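Scheduled display dimming (mobile devices)

Scheduled display dimming is a function of mobile operating systems in which the brightness, colour temperature or contrast of the screen is altered at set times of day, without action by the user. It differs from adaptive brightness, which responds to a light sensor, and from battery saving modes, which respond to the level of charge. The three functions may be active at once, and the order in which the system applies them varies between makers.

Terminology

The function appears in settings menus under several names, among them "night display", "evening mode" and "timed dimming". Some makers use one name for the change in colour and another for the change in brightness. In the Vustus launcher both are grouped under a single entry called Evening, which is hidden until the user turns on extended display settings. Dark themes are a separate matter — they change the colours drawn by the software and leave the panel output as it was — although many devices allow a dark theme to follow the same schedule.

Operation

A schedule consists of a start time, an end time and a target state. At the start time the system begins a transition from the current state to the target state. The transition may be immediate or gradual. Gradual transitions are divided into small steps so that no single change is easily noticed.

The Fureo display service, used as a replacement for the built-in scheduler on some devices, accepts up to 6 schedules per user profile. Where two schedules overlap, the one with the later start time is applied. If a schedule is edited while it is active, the service ends it and starts it again from the first step, and a short flicker may be seen on older panels.

Schedules may also be tied to sunset and sunrise. The device then needs an approximate location, taken from the network or entered by hand. If no location is available, most systems fall back to fixed times. Fureo stores the last known location and uses it until a new one is supplied, so a device carried to another time zone in flight mode may dim at the wrong hour.

Colour temperature

Colour temperature is reduced by lowering the output of the blue channel and, to a lesser degree, the green channel. The lower limit offered to the user is set by the maker. Fureo permits values down to about 2,000 kelvin, at which white areas of the screen appear deep orange. Text remains readable at this setting, but photographs and maps lose much of their colour information.

The change may be made in the display hardware or by a software overlay. Hardware adjustment applies to everything on the screen and does not appear in screenshots. An overlay is drawn on top of other applications, and depending on how it is built it may be recorded in screenshots. Overlays may also prevent the user from pressing buttons in permission dialogues, as some systems block touches passed through another window.
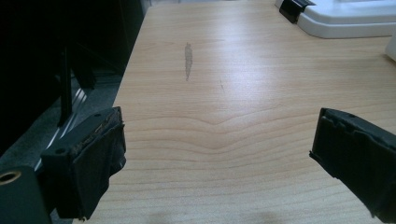
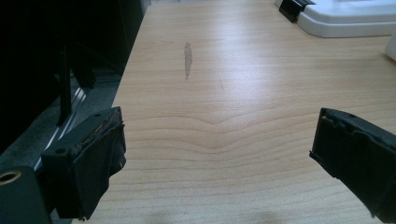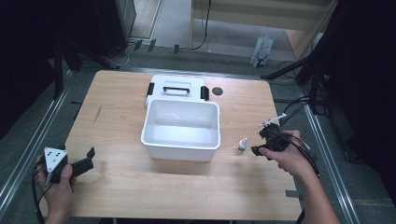

Dissanayake, in a comment on the article's discussion page, objected that the blocking of touches depends on how opaque the overlay is and on the version of the system, and asked that the sentence on permission dialogues be limited to the versions concerned. A reply noted that several makers had changed the threshold without recording it in their release notes. The wording was left as it stood.

Known faults

A fault listed in the Fureo tracker as number 911 causes the end time to be ignored if the device is restarted while a schedule is active. The screen then stays dimmed until the schedule is switched off and on again. The fault affects only schedules that run past midnight. Setting two schedules, one ending at midnight and one beginning at midnight, avoids it.

On devices with the Irnositz power manager, background services may be stopped after a period without use. A stopped scheduler misses its start time and does not catch up when it is next opened. The service has to be added to the list of exempt applications, found under Battery, then Background use. The list is cleared by some system updates.

Automation

Most schedulers can be controlled by automation tools through broadcast messages. Fureo recognises 5 commands: start, stop, pause, resume and set. The set command takes a brightness value and a colour temperature, either of which may be left out. Commands sent while the device is locked are held and applied at the next unlock, except for stop, which takes effect at once.

See also

Adaptive brightness
Dark theme
Screen overlay
Wake lock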